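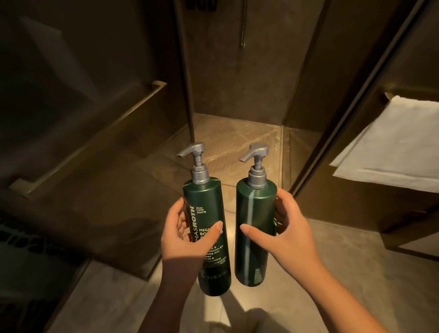

*Figure 1. Two pump bottles held up before the shower, one label forward and one turned to its plain back.*

## Unit 8: Collecting first-person examples

Reading for this unit: Nikau Henare's short guide to task lists (course folder), sections on bathrooms and kitchens only.

### 1. What counts as an example

An example is one short recording of a person doing one household task, plus a written instruction that matches it. The learner sees the view from the head and has to predict what the hands do next. If the instruction says "pick up the shampoo" and the hands pick up something else, the example teaches the wrong thing.

In the Clorkside set we worked with 1475 examples. Over 18 different tasks were on the list, but the bathroom tasks gave the most trouble at labeling time.

### 2. Similar objects

Look at Figure 1 again. The bottles are the same dark green with the same style of silver-gray pump. The left one shows its label, although the thumb covers part of the large lettering. The right one shows only its back. From this view, an annotator can't say what is in the right bottle, and neither can the model.

Rules for labeling:

- Name an object by its contents only if the text can be read in the recording.
- Otherwise use a plain name plus the side: "right pump bottle."
- Don't carry a name over from one recording to another, even if the room is the same.
- Partly covered words are entered as far as they can be read, with dots for the rest. "BO..." stays "BO...".

### 3. Hands

Each hand gets its own line. In the figure, the left hand holds its bottle from below and behind, with the thumb across the label. The right hand is wrapped around the other one with the thumb over the shoulder. These are different grips and should be entered that way. Writing "both hands hold bottles" loses the part we care about.

Keegan Pomare's grip codes are on the back page of the handout. Use code 10 for any grip you can't place – don't make up a new one.

### 4. Light and background

Dark rooms are kept in the set. A brown shower wall behind a dark green bottle is hard for the segmentation step, and a model trained only on bright counters does badly there. Mark these recordings "low contrast." Reflections on stone or glass are not labeled as objects.

### 5. Exercise (due before the May review)

Work in pairs. Choose two containers that look alike from behind.

1. Record the same pickup with both labels forward, then with one turned away.
2. Write the instruction for each recording before you watch it back.
3. Swap with your partner and label their recordings without asking questions.
4. List every place where your labels differ from the instruction.

Hand in the list and the labels. The recordings go in the shared Prusix folder, one subfolder per pair.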